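Chapter 7
Boxes, Lids and Ribbon

In this chapter
Why a lid is harder than it looks
Set-up boxes and folding boxes
The order of work
Ribbon: the cross tie and the small bow
Bench exercises 7.1 to 7.4

Key terms: base, lid depth, drag, set-up box, cross tie, tail, dressing

Most people who sign up for a packing course believe they already know how to close a box. They have been closing boxes since they were small, and the boxes have generally stayed closed. Then they take a job at a gift counter in the busy season, and by the second afternoon they have met the lid that sits down nicely on three sides and sticks up on the fourth. They press the high corner. The opposite corner rises. They press that one. A customer watches all this with great interest.

Chapter 6 dealt with cartons, which are forgiving. A carton has flaps, the flaps take tape, and tape covers a multitude of sins. A gift box has none of these comforts. It is two open trays, one slightly larger than the other, and the whole trick is to get the larger one down over the smaller one without trapping air, tissue or your thumb. The gap between the two walls is thin by design. A loose lid feels cheap in the hand, so box makers keep it snug, and the packer pays for the elegance.

The habit to learn first is the level start. Hold the lid by two opposite sides, bring it over the base flat, and let all four edges touch before you push on any of them. Then let go. A well-made lid will sink by itself on a cushion of escaping air, slowly, like an elevator in an old hotel. If it doesn't sink, lift it off and start again. Pushing is what you do when you have stopped thinking. 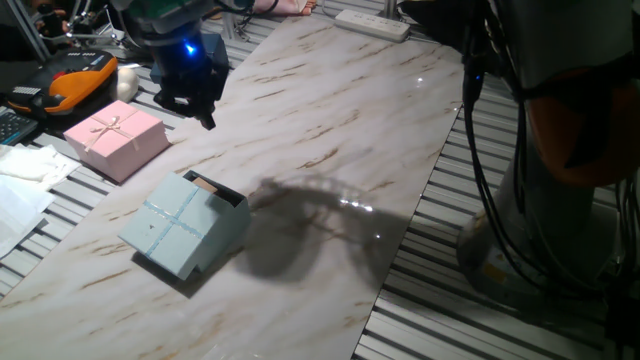 A lid that has gone on crooked tells you something, and it's worth a moment to ask what. There are four usual causes. The contents may stand too high, in which case the lid will rock on whatever is touching it. The tissue may have crept up over the wall and folded itself into the gap. The lid may have been started at a corner, so that one edge is home while the other is still traveling. Or the box may be out of square, having spent the winter at the bottom of a stack. Students nearly always blame the fourth cause. It is nearly always the second.

Set-up boxes and folding boxes

The trade divides gift boxes into two families. A set-up box arrives already made: stiff board, covered in paper, ready to use and taking up the same amount of storage space empty as full. A folding box arrives flat and is put together at the bench. Shops like folding boxes for the obvious reason that a great many of them will fit under a counter. Customers like set-up boxes for the equally obvious reason that they feel like a present before anything has been put in them.

The shop accounts in this book come from Durkerside, a gift store with a packing room at the back that was plainly meant for coats. In one holiday season the store sent out 1388 boxed orders. Of these, 1063 went in set-up boxes and the rest in folding boxes, though the folding boxes had been bought to be the main supply. The packers had simply reached for what they liked. We will come back to Durkerside in Chapter 9, when we look at storage, and again in Chapter 12, when we look at why 2000 flat boxes were still under the counter in March.

The order of work

Clear the bench. This is written on the wall of every packing room in the country and is obeyed in very few. You need a flat, clean surface large enough to hold the base, the lid and the object side by side, with room left over for your forearms. A smooth board laid over a rough or slatted table will do very well. Wipe it before each session. A pale box will pick up whatever the last person left behind, and it will pick it up on the side you look at last.

Set the base down first and dress it. Dressing means lining the box with tissue or shred so that the object sits where you want it. Use less than you think. Tissue looks meek in the packet and becomes ambitious once it is crumpled, and an overfilled base will lift its lid overnight with no help from anyone.

Place the object next, and check its height by laying a ruler across the walls. If the ruler rocks, the lid will rock. Take the object out, remove some tissue, and try again. It is tempting at this stage to see whether the lid might go on anyway. It might. It will also come off anyway, usually in the bag.

Fold the loose tissue inward, well clear of the walls. Now bring the lid over, level, and let it drop. The resistance you feel on the way down is called drag. A little drag is good. Hold the closed box by its lid a finger's height above the bench: the base should stay up briefly and then slide away. If it falls at once the fit is loose, and the ribbon will have to do some of the work. If it stays up for good, you have built a safe.

Ribbon

Ribbon is decoration, but on a lidded box it is also the lock. The tie used most often is the cross tie, in which the ribbon passes over the lid in both directions and finishes in a bow on top. On a small square box the ribbon should be thin and the bow small. Beginners tend to go the other way and produce something that appears to have landed on the box from a height.

Some boxes come from the maker with a ribbon already fixed to the lid, or with a cross printed on it. Purists sniff at these. Purists have not packed 200 party favors before lunch. A fixed ribbon doesn't hold the lid down, however, so check the drag with extra care and use a paper seal if the parcel is going to travel.

Bench exercises

7.1 Close an empty set-up box ten times with the level start. Do not push.

7.2 Repeat with your eyes shut. Most students find they improve, and are annoyed by it.

7.3 Overfill a base on purpose, close it, and leave it until the next session. Write down the position of the lid when you return.

7.4 Make a cross tie on a closed square box, untie it, and make it again with the same piece of ribbon. Stop when the creases begin to show, then cut a fresh length and go on to Section 7.1.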